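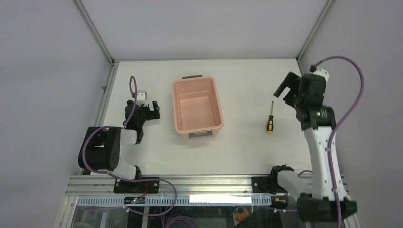 How many students can work on one bench at a time?
Two at the bench and two more on the laptop. Clubs with a bigger group usually run 10-minute turns.

Fernora Two-Arm Bench, club edition

The Fernora is a tabletop station with two robot arms, sold to school clubs and college project groups. Students set up a task, drive both arms through it, record the runs, and then train a program to repeat the task on its own. The first task in the course book is putting a screwdriver in a bin. It takes most groups three meetings to get through.

What comes with it
White work table with side and back walls
Two arms with two-fingered grippers
Front rail with mounting plates
Cable set and one spare cable per arm
Pink bin with handles
Course book, 17 lessons

The laptop is not included. Hand tools for the tasks are not included either - use whatever the shop has.

Setup
Allow 60 minutes the first time. Bolt the base joints down before you plug anything in. Leave slack in the cables at the wrist and check that the arm can reach the far side of the table without pulling on them. Run the Clovis software check before each meeting.

Competition use
The bench meets the table rules for the Drellum Student Challenge, small station class. Teams may change the gripper fingers but not the arm links. Registration opens in September. Urs Fankhauser wrote the sorting lessons and answers rules questions from coaches through the contact form.

Recordings
The storage drive holds over 2000 short runs. Label them by task and by student initials. Delete the bad ones the same day, while the team still remembers which they were.

Spare parts
Finger pads, wrist cables and mounting plates are sold separately. Older Phùng finger pads fit this model with the short screws. Please give the serial number from the base joint when you order.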